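Tratska says its town repair scheme is a success. The figures leave room for doubt

October 28, 2019

A scheme that promised to mend 1,000 household items a year in Kneath and Astley has been declared "a clear success" by the company that runs it, five months after it opened its doors.

Tratska, the home goods chain, began taking in broken items at its two local shops in May. Customers hand over a lamp, a kettle or a chair at the counter, get a paper slip, and are told to expect a call within 15 days. There is a flat fee of £11, paid when the item is dropped off. Parts cost extra.

In a statement put out this week the company said that 75 per cent of items brought in had been "resolved". It is a good number, and it is printed in large type on the posters now hanging in both shops. What it means is harder to pin down.

Asked whether "resolved" meant "mended", the company said that the word covered every case in which the customer had been given an answer. That takes in items which were fixed. It also takes in items which were looked at and handed back, items for which a part could not be found, and items whose owners agreed to take a voucher towards a new one. Tratska would not say how many fell into each group. It said the breakdown was "commercially sensitive".

The vouchers deserve a closer look. They are worth £15 and can be spent only at Tratska, on goods costing at least five times that. A customer in Kneath who took in a toaster bought there two years ago told us she had paid her fee, waited 11 days and been offered a voucher. She was not told what was wrong with the toaster. When she asked for it back, it had already been sent for scrap.

"I could have thrown it away myself for nothing," she said.

Others have done better. A man from Astley had a desk lamp rewired and a radio put right, both inside a week, and said he would use the scheme again. The staff at the counter had been helpful, he added, and had told him in plain terms what the extra parts would cost before any work was done. It would be unfair to leave him out. It would also be unfair to treat him as the typical customer when the company will not say what the typical customer gets.

The repairs themselves are not done in the shops. Everything goes by van to a unit on the Fusside estate, on the far side of the ring road, and comes back the same way. Tratska says this keeps costs down and lets it hold a wide stock of screws, fuses, hinges and the like under one roof.
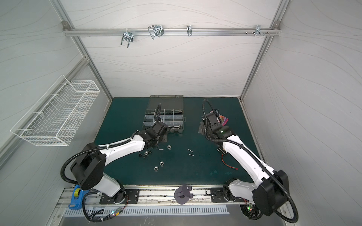
Does the fee come back if the item can't be mended? Customers get nothing back, because the company treats the £11 as a charge for looking at the item, whatever the result.

That point appears on the back of the paper slip, in small print, under a paragraph on data protection. It does not appear on the posters. Two customers we spoke to outside the Kneath shop said they had thought they were paying for a repair. One had read the slip only after the call came to say that her hairdryer was beyond saving.

Tratska said its terms were "clear and fair" and that staff were trained to explain them. It did not answer when asked whether the wording on the posters would change.

The local council, which let the Fusside unit to the company at a reduced rent for the first year, has been warm about the scheme from the start. Its spring newsletter spoke of cutting waste and of teaching people to look after what they own. The council now says it has not asked for figures of its own and will rely on the company's yearly report, due next May. No target was written into the lease. The promise of 1,000 items came from a press release, and a press release can't be held to anything.

There is a fair case for a service of this kind. The last independent repair shop in Astley shut its doors three years ago, and anyone with a broken iron has had the choice of mending it at home or buying another. Plenty of people would happily pay £11 to avoid both. But a shop that sells new kettles has little to gain from mending old ones — and it is being trusted to decide, out of sight of the owner, which ones are worth the trouble.

A few small changes would go some way to settling the matter. The company could publish the number of items mended, month by month. It could print the terms on the front of the slip, and keep unmended goods until the owner has said what should be done with them. We put all of these to Tratska. It said it was "always listening to feedback" and had no plans to alter the scheme at present.

Plans for a third counter, at the company's shop by the Fusside roundabout, are going ahead. It is due to open before Christmas, with the same fee and the same posters.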